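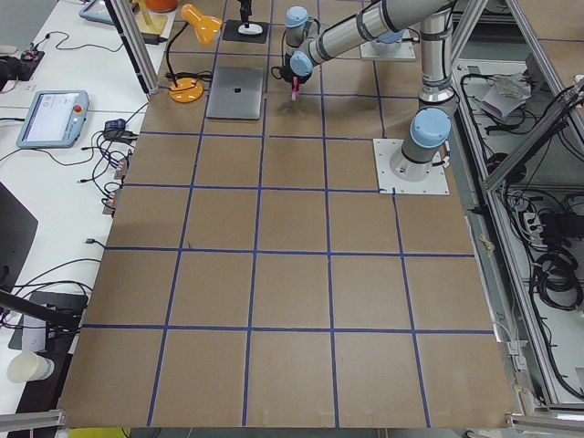
Strips of blue tape on a brown tabletop.

Plilix ceiling panel kit review
Friday, October 21, 2022

I put up the Plilix panel kit in our back bedroom in August and have lived under it since. The old ceiling had a popcorn finish and a long crack by the window, and I didn't want to scrape it. The kit is a set of light panels that glue straight onto drywall, with trim for the edges. One box covers a small room. Mine had 50 panels in it and I had a few left over.

The panels are white with a shallow raised border. They cut easily with a utility knife if you score the back twice. The corners were square on all but two, and I used those along the closet wall where they had to be trimmed anyway.

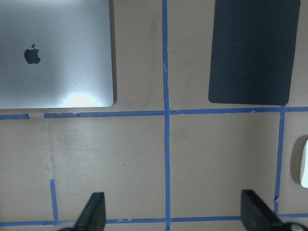 The adhesive that comes in the box is the weak part. It grabs slowly, and I had to hold each panel up longer than the instructions say. Halfway through I switched to a tube of Cetimine, which I had left from a baseboard job, and the work went a lot faster. None of those panels have moved. One of the early ones sagged at a corner after a week and had to be glued again.

Start from the middle of the room and work out. Our walls are out of square by almost 7 eighths of an inch from one end to the other, and if I had started at the door it would have shown. Snap your chalk lines first and check them from the doorway. 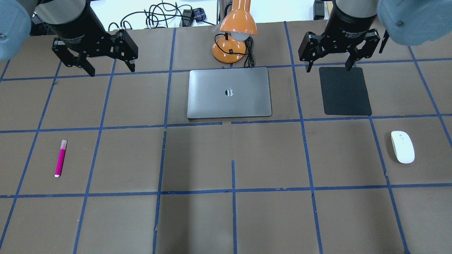 The trim is fine. It is soft and dents if you lean a ladder on it, but it takes paint well. I gave everything two coats of flat Clelar white - the bare panels have a slight shine that shows every seam when the lamp is on.

I also looked at the Snorradóttir panels before buying. They are thicker and have a nicer pattern, but they need furring strips, and our ceiling is low enough already.

The light fixture took the longest. You need to cut two panels to fit around the box, and the paper template in the kit was too small for ours. I made my own from a cereal box. Turn the power off at the breaker before you take the fixture down.

I would buy the kit again for a bedroom or hallway and leave the glue in the box. I would not put it in a bathroom. The instructions say it can handle damp air, but I haven't tried it there.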